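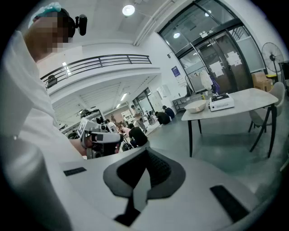

Une plaque à induction posable peut-elle remplacer une cuisinière ?

Pour une personne seule ou un coin repas de bureau, elle suffit la plupart du temps. Pour une famille, elle reste un foyer d'appoint, et il faudra cuire les plats les uns après les autres.

Ensemble de cuisson Husico : plaque, poêle, spatule
Vendu complet, 139 €
Livraison depuis l'entrepôt de Driltstead

Le fabricant présente l'ensemble comme « une cuisine entière sur un coin de table ». On se calme. Vous recevez un foyer, une poêle et une spatule, le tout dans un carton assez bien rempli. C'est déjà utile, pas besoin d'en faire un roman.

La plaque
Boîtier blanc, surface de cuisson noire, petites commandes en façade. La puissance descend à 300 W, valeur que nous avons vérifiée au wattmètre et qui, pour une fois, correspond à la notice. En revanche le mode « mijotage précis » nous laisse froids : la plaque chauffe par à-coups, et une sauce au lait demande qu'on reste à côté. La consigne de 100 °C est à prendre comme une indication. Le capteur mesure sous le verre, il ne sait rien de ce qui se passe dans la sauce.

La spatule
Lame large et arrondie, long manche. Elle passe bien sous une omelette, moins bien sous un poisson fragile, la lame étant trop large pour les petites pièces. « Résiste à toutes les températures », dit l'emballage. Nous n'avons pas tenu à le savoir et nous déconseillons de la laisser posée dans la poêle pendant la chauffe.
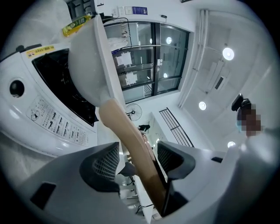
Spatule à lame blanche et manche brun clair.

La poêle
Rose pâle, ronde, assez grande pour deux crêpes d'enfant ou une seule normale. Le revêtement se nettoie à l'éponge. Tiendra-t-il deux ans, comme promis ? Nous la vendons depuis le mois de juin, personne ici ne peut donc vous le garantir. Arash Abarzadeh, qui s'occupe des retours, a seulement vu revenir des exemplaires rayés à la fourchette.

Un point que la fiche du fabricant passe sous silence : le manche est long et, poêle centrée, il dépasse du bord avant de la plaque. Sur une petite table, tournez-le de côté — surtout s'il y a du passage — et placez l'huile à portée de main, pas derrière le foyer. Prévoyez un plateau stable. L'appareil est léger et une table bancale se fait sentir dès qu'on remue.
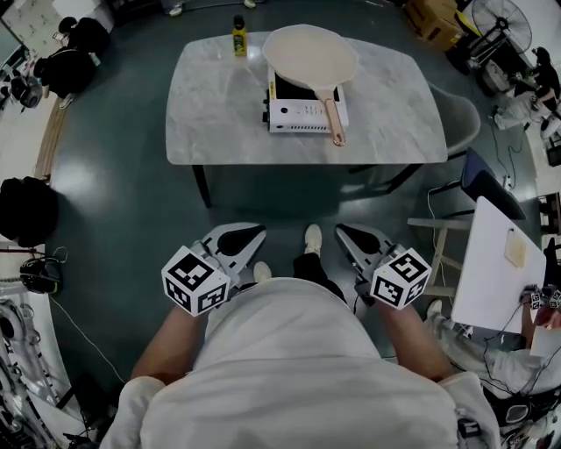
Ce que nous en pensons

À 139 €, l'ensemble est correct. Deux ensembles coûtent 278 €, sans la moindre remise, et nous ne voyons pas bien qui voudrait deux poêles identiques. La plaque seule n'est pas proposée pour l'instant ; nous l'avons demandée à Anisa Yusof, côté Husico, sans réponse ferme.

À acheter si vous n'avez pas de casseroles compatibles. Si vous en avez déjà, attendez la plaque nue.

Avant de commander
Vérifiez vos autres récipients avec un aimant : s'il ne colle pas au fond, ils ne chaufferont pas.
Évitez la multiprise partagée avec une bouilloire.
Retours acceptés, poêle non utilisée.

Fiche relue par Fikri Pasaribu.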